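Against the Clear Surface

The usual advice on shared workbenches is that the surface should be empty whenever no job is in progress. It appears in most workshop guides and in the induction sheet of nearly every shared room I have used, the one at Pordale included. I think the advice is wrong for small electronics benches, and that a better rule can be stated in a sentence: the back of the bench is storage, the front is floor space, and the two must never be confused.

The case for the empty surface rests on large work. A joiner needs the full width of the bench because the workpiece takes the full width. Electronics work rarely does. Most repairs fit inside the area of an open magazine, and what the person needs beyond that area is a meter, a handful of components and somewhere to look at them. Putting the meter in a cupboard across the room each evening gains very little. It costs a walk at the start of every job, and after a month people stop walking and start guessing at voltages.

At Pordale we kept a tally for one term. Of 129 bench sessions, most used the meter, and very few needed the whole depth of the table. The figures are small and I would not build a theory on them, but they agree with what anyone sees on an ordinary Wednesday evening.

The bench in question is blue, which I recommend. Small parts show up well on it, and so does mess. 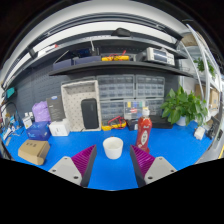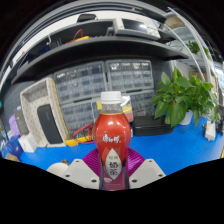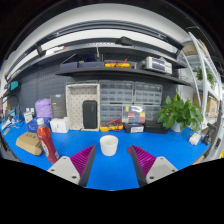

The blue bench in use, with boxes and bags kept to the left.

I would defend most of this arrangement. The clear plastic drawers stand at the back, and a red, yellow or blue component can be found through the drawer front without opening anything. The yellow multimeter lies in front of them with its leads attached. The leads are tangled, and that is a fair criticism, but a tangled lead within reach is still used more often than a coiled one in a cupboard. A single hook would settle the matter.

The left side is harder to defend. Boxes kept 'in case of return' are the commonest form of waste on any shared bench. A box has a use for as long as the return period runs; after that it is cardboard. Crumpled bags have a shorter life still. Small white items and cables at the far edge are another matter, as they may well be wanted, but they should be in a tray. A loose cable takes up several times its own area -- nothing can be set down on top of it.

Then there is the question of food and drink. A red bottle of sauce and a bottle of milk tea have no business near open components, and on this point I side with the strict school. The Brerneson room allows drinks with a screw cap and bans open cups. That is a workable compromise, provided the cap goes back on. Sauce needs no policy beyond a shelf elsewhere.

The objection I hear most often is that a permitted back row creeps forward. It does. The remedy is a line of tape along the bench, with everything behind it allowed to stay and everything in front of it removed at the end of the session. Tape costs almost nothing and takes two minutes to lay. The line should be set once and left alone, as a boundary that moves to suit the clutter has stopped being a boundary. We set ours 200 mm from the back edge, which was too shallow for the drawer units, and had to lay it again.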